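# Brunden table and lamp set: two months with a big white top

Brunden sells its Sellanholm desk bundle as "everything you need on the surface and nothing you don't." I've had one since the spring, bought with my own money, and my feelings about that line have cooled a good deal.

What comes in the bundle is a large white tabletop, legs, and a white desk lamp to match. The box for the top is heavy and awkward, and I would not try the stairs with it alone. The lamp comes packed separately, in a box that could have held two of them.

Assembly took me most of an evening. The sheet lists 17 steps, several of which are the same step again for another leg. The bolts went in fine. The Allen key did not survive, and I finished with one from the kitchen drawer. If you own any sort of decent hex driver, use that from the start.

Let's talk about the white. In the catalog it looks crisp and cheerful. At home, with the overhead light off and the weather being what it is, it goes a dull pale gray for half the day. I don't mind that so much. What I do mind is how it shows everything. A darker table lets you get away with a sandwich. I wipe this one down after lunch, look at it from the side, and find I've missed a bit every time.
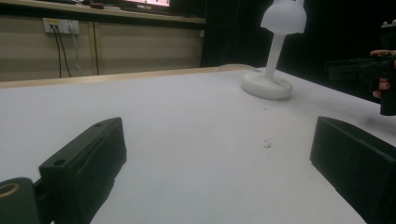 *4 min read*

Even a few tiny crumbs near the middle stand out, and so do the little marks and smudges over toward the right. Some of mine come off with a damp cloth. Some need dish soap. A couple have ignored both, and I've stopped trying, having read too many stories of people rubbing the shine off cheap white furniture. Brunden's care leaflet says "wipe clean," full stop, with no word about what to do when wiping doesn't clean.

The light wooden edge strip is the best thing on it. It takes some of the office look off all that white and it's pleasant under the wrist. I was sure it would lift at a corner within a week. So far it hasn't. I still check.

Now the lamp. I had low hopes for a bundled lamp and they were mostly met. The rounded bell shade looks good, the stem is thin, and the base is flat and wide enough that I've never knocked the thing over, though I've bumped it plenty. That wide base also takes up a surprising amount of desk. You can't tuck a notebook over it without the notebook tipping, and wherever you put the lamp, you've given up that patch for good.

Then there's the cable. It's white, so credit for matching. But the top has no hole, notch or clip for it, so it comes out behind the base and wanders across the surface to the back edge in a big lazy curve. You can push it straight. It won't stay straight. I tried a bit of tape underneath and that held until the tape gave up. For a set sold as tidy, this is a silly thing to leave out, and a plastic clip would have fixed it for pennies.

Light from the lamp is fine for reading and a bit narrow for anything spread out. If you cut fabric, build models or lay out paperwork across the full width, you'll be dragging it from one side to the other. I do. The base slides easily enough, but I'd put felt under it.

On the positive side, the size is real. I've worked at desks that claimed to be generous and ran out of room once a plate and a laptop were on them. On the Sellanholm I can leave a project at one end and still eat at the other. It's also steady. I leaned on the front edge with my full weight and got a small creak, no wobble. Ask me again in a year.

I looked at the Dumitrescu worktable before buying. It's darker and plainer and comes without a lamp, and I passed on it for being a bit gloomy. After two months of cloths and dish soap, gloomy sounds all right to me. I can't say how it holds up, as I only saw it in a showroom.

The comments under the Skitedex listing for the Sellanholm are glowing, and I'd take them with salt. Most of the ones I read were posted right after delivery. Mine would have been kinder then too.

**Good:** plenty of room, steady, nice edge strip, lamp hard to tip over

**Less good:** shows every crumb, vague care advice, soft Allen key, nowhere for the lamp cable to go

**Buy it?** If you find the top sold on its own and you already have a lamp you like, maybe. I wouldn't pay the bundle price again.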